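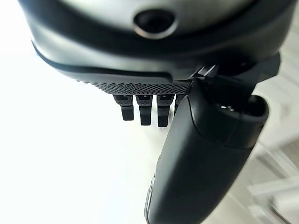

Progress in the January to March period was mostly on the arm and hand, with the vision work held over to next term. The Ondau Robotics Club spent its Tuesday sessions learning to open and close the hand under control before asking it to do anything useful. Students now write their programs one joint at a time, starting with the four short fingers and leaving the thumb until last. The thumb comes in diagonally across the palm side and is the part they find hardest to place, and the knurled strip above the fingers has become their agreed reference line when they talk about how far a finger has curled.

Report to the Hindow Fund
Date: April 5, 2019
Prepared by: Jaqueline Villaseñor, club coordinator
Grant: After-school robotics, second instalment

Attendance

Enrolment stands at 20 students, all in Years 9 and 10. We lost two to rowing and gained two from the maths extension group. Sessions run for 90 minutes in the technology block. Gumaro Tapia supervises the bench and I look after the programming side.

Work completed

The first few weeks went to safety and the emergency stop. Every student had to pass the stop drill with Gumaro before they were allowed to run the arm at any speed. Two needed a second go.

After that the club split into pairs. Each pair wrote a short routine that moves the hand from rest to a named pose and back. We had 10 pairs and eight of them have a routine that repeats without being restarted. The other two are still sorting out timing problems, where the thumb starts moving before the fingers have finished. They will keep their program and fix it instead of copying another pair's.

Students keep a paper logbook at each session. The quality varies. Some are very good and some say "worked on code" for four weeks running. We have started reading two entries aloud at the start of each session and this has helped a bit.

Problems

The replacement cable from Ochoa was late and we had no arm for two sessions. The students used the simulator on the library laptops, which are slow, and several programs that ran well there had to be rewritten for the real hand.

Storage is still an issue. The arm has to be packed away each week for the sewing class and setting it up again takes up to 10 minutes of a session. The school has offered us a lockable bay from Term 2.

Spending

The cable, two power supplies and the printed logbooks have been paid for. The line for competition travel has not been touched. I would like to move part of it to spare fingertips, and will send a separate request with the quote.

Next term

We have entered the Beriner Schools Challenge in the pick-and-place category. Pairs will be combined into larger teams for this. The first task is to pick up a foam block and set it down inside a marked square, and Gumaro has already cut the blocks. The camera lessons planned for this term will start once every team can do that by hand-set positions.

The next report is due at the end of Term 2. Receipts are attached.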